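Stillon Open Day

The Stillon Open Day was a public demonstration of household robot training held in March by Ellano, a company that collects recordings of domestic chores and sells them to developers of home robots. It took place in rented homes and in the company's main office, and drew 300 visitors by Ellano's own figure, which has not been checked by anyone outside the firm. The event is mostly remembered for the gap between its advertising, which promised "robots at home in your home," and its program, in which nearly all of the housework was done by people.

Background

Ellano began as a supplier of sensor parts and moved into data recording when demand for examples of manual work picked up. Its Stillon project covers laundry, bed making and tidying. Workers carry out chores with hand-held grippers, and the recorded movements are later used to train a robot arm known as Obi. A second product, Gedo, is the software that sorts the recordings and throws out the ones it judges unusable. How Gedo makes that judgment has never been published.

The company had given two earlier demonstrations, both for investors and both closed to the public. Short videos from these showed Obi folding towels on a bare table. The videos had been sped up, a fact noted in small type on the company's website but left off the posters for the open day.

Program

Visitors were taken through in small groups. The tour had a talk, a visit to a furnished bedroom where garments were being handled, and a session with Obi at the office. Questions were taken only at the end, and several visitors complained that by then the recording staff had gone home.

The bedroom session was the longest part. Guides described it as proof that the method works in ordinary homes, with their wallpaper, curtains and clutter, and this was a fair point as far as it went. Much robot testing is done in plain rooms with even lighting. Whether a record of people handling clothes in such a room teaches a machine to do the same is a separate question, and the guides tended to treat the two as one.

Garment handling was done with a gripper in place of bare fingers. The cloth was held up and stretched between two points, a step that comes before folding and that robots find hard, as soft fabric sags and hides its own edges.

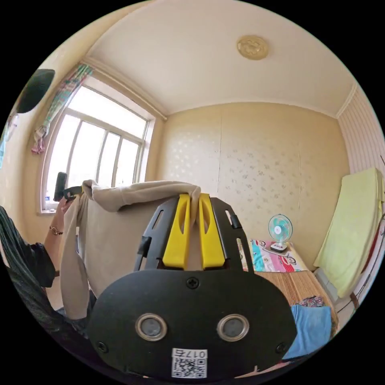 Obi session

The session at the office was the only one in which a robot did any work. Obi was given a stack of hand towels, already flat and facing the same way. It folded three of them before a staff member stepped in to straighten the fourth. No trousers, shirts or fitted sheets were attempted, although the printed program listed "everyday clothing."

Ellano later stated that Obi had learned from 173 recorded sessions. The statement did not say how long a session was, how many had been rejected by Gedo, or whether the towels used on the day had also been used in training. Without those details the number says very little.

Reception

Local coverage was friendly and leaned heavily on the company's press sheet. A longer account by the technology writer Signe Bach was cooler. Bach praised the staff for their patience and agreed that the grippers were simple to pick up, having tried one herself on a pillowcase. She objected to the word "autonomous," which appeared on signs throughout the tour. "I saw a lot of careful human work," she wrote, "and a few minutes of a machine doing an easier version of it."

Ellano replied that the signs referred to its long-term goal. It did not give a date for that goal. The word was dropped from the project's web page soon afterward, but stayed in the brochure.

Later demonstrations

The company has said it will hold another open day once Obi can fold mixed laundry. It has not said who will choose the laundry.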